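Povent Parcel Tracker, desktop edition

I started Povent because I got sick of finding out about tax breaks after the vote. You know how it goes: a developer wants an abatement, the notice runs in tiny type, and by the time you hear about it the thing has passed and the crane is up!

So I built a program that does the boring reading for me. It pulls council agendas, incentive filings and county parcel records, matches them by address, and sends you one plain email at 6 a.m. Right now it watches 730 taxing districts, and you can follow up to 100 parcels on the basic plan (more if you ask nicely).
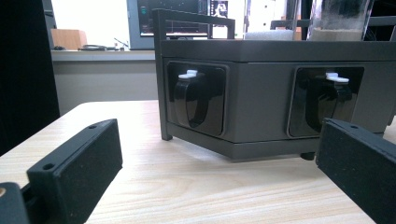 Polyxeni Manolakis wrote in to say she'd caught an extension on the old Stamatopoulos warehouse with it, two weeks before the hearing, and that she still wishes the map loaded faster. Fair! The map is slow in big counties and I'm working on it.

What else do you get? Version 2 adds a side-by-side view, so you can put what the developer promised next to what the assessor has on the books. I love this one. I ran it on the Gular block downtown and lost a whole evening to it. You can also export everything to a spreadsheet, and the archive goes back through 3,000 meeting packets, all searchable.
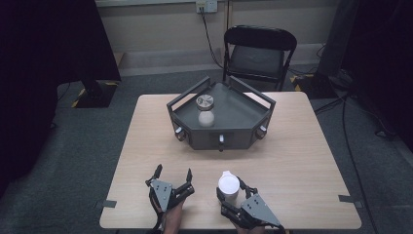
Table with dark gray box

It runs on Windows and Mac. If you already use Ultden for your records requests, your saved addresses import straight in. The trial is free through July, no card needed.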